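Back at the bench: learning to love sheet metal

I've started the Monday evening metalwork class in Hatley and I am completely hooked!
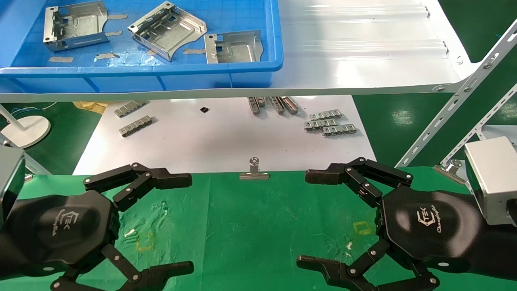 It runs from 6 until 9, which sounded long when I signed up, and then the first session went by in what felt like ten minutes. We began with marking out. You scribe a line, check it, check it again, and then find you measured from the wrong edge anyway (I did, and so did the chap next to me).

Then came folding. I had no idea how much a bend eats into your length – there's a proper sum for it, and once it clicked I wanted to fold everything in the building. My first box came out a bit wonky at one corner, but it's on my desk now holding pens and I'm very proud of it.

The 613 bus from Tokbridge stops right outside, so getting there is easy, though the last one home is a bit of a dash. Next week we're on to drilling, and I've already been told to bring my own pencil.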